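Bananas go in a bowl in most kitchens, under the oranges and next to the apples, and that is the main reason they end up brown by the middle of the week. They bruise from weight and from handling, and they ripen faster shut in with other fruit. A few small changes in how you store and pick them up will get you extra days out of a bunch.

## Getting them home

Put bananas on top in the shopping bag, or carry them separately. A bruise made on the trip home won't show on the peel until the next day or so, and by then it looks like the fruit has gone off on its own.

Take them out of the plastic bag as soon as you unpack. The bag holds moisture against the peel, and the stems are the first part to go moldy.

If you have the choice at the store, buy from two bunches: a few yellow ones for the next couple of days and a few with green at the ends for later.

## Where to keep them

Room temperature is best until they are ripe. Keep them off the windowsill, away from the stove, and off the top of the refrigerator, where the heat from the back of the unit collects. A shelf on an inside wall is good.

A hook works well. Ours is a plain steel one screwed under a cabinet. I tried a freestanding hanger from Ovau before that, and it did the job but tipped over when the bunch got down to one or two on the same side. If you don't want a hook, set the bunch down with the curve facing up, so it rests on its ends like a bridge and has less weight on any one spot.
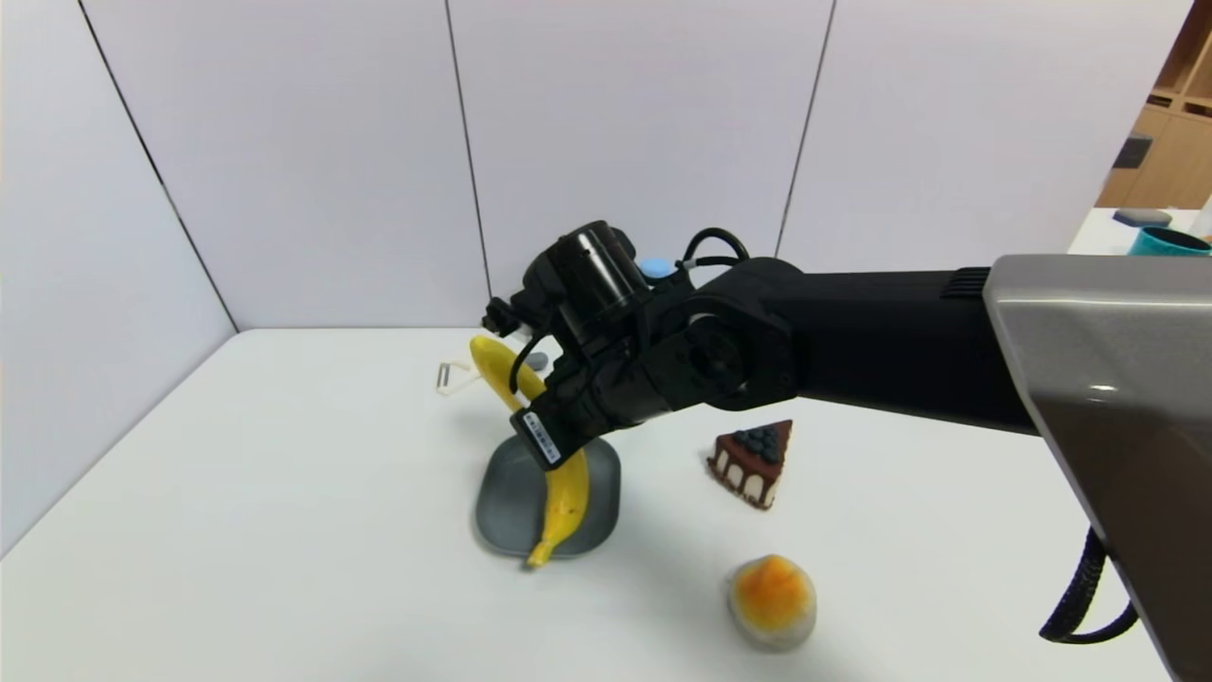

Pick a single banana up by the middle, with a light grip, and don't pull it by the stem. When you want one from a bunch, hold the rest steady with one hand and bend the stem of the one you want sideways until it gives. Yanking it down often splits the neck, and a split neck dries out and browns within hours. If one does split, eat that one first.

Keep the counter clear where you set them down. Crumbs and grit leave scratches on the peel that turn dark. A wipe with a damp cloth and a dry towel is enough.

## Wrapping the stems

You will see advice to wrap the stems in plastic wrap. I have done it both ways. It seems to help a little if you wrap the whole crown tightly and put it back every time you take one, and it does very little if you leave it half open. A small piece of beeswax wrap held with a rubber band is easier to put back on.

Separating the whole bunch on day one made no difference that I could see, and loose bananas roll.

## Using the refrigerator

Once they are as ripe as you like them, put them in the refrigerator. The peel will turn brown or nearly black and the inside will stay pale and firm for several more days. Don't do this with green ones. The cold stops them ripening and they often don't pick up again when you take them out.

Use the main shelf. In a full crisper drawer they get squashed.

## Ripening them faster

Put them in a paper bag with an apple and fold the top over. Check once a day. For baking, you can lay unpeeled bananas on a lined tray in a low oven until the skins are black and the insides are soft. Let them cool before you open them, and cut one end over a bowl to catch the juice.

## Freezing

Peel them first. A frozen banana in its skin is a nuisance to peel and your fingers get very cold.

- For smoothies, slice into coins, freeze flat on a tray, then tip into a bag.
- For banana bread, mash and freeze in the amount your recipe calls for. I weigh mine, and the last big batch came to 943 grams, which I split between two bags.
- Write the month on the bag. Mine says November at the moment.

Press the air out before sealing. Mashed banana darkens a bit in the freezer, and a squeeze of lemon juice slows that down if the color bothers you.

## Stains and peels

Banana on clothes dries to a dark mark that is hard to shift. Scrape it off, rinse from the back with cold water, and work in a little dish soap before it goes in the wash. Skip the dryer until the mark is gone.

On a white counter or tabletop, wipe up mashed banana while it is wet. If it has dried on, lay a warm wet cloth over it for a few minutes and it will lift without scrubbing.

Peels go in the compost, cut up so they break down sooner. In summer I keep them in a lidded tub in the freezer until I'm ready to take them out, and that took care of the fruit flies.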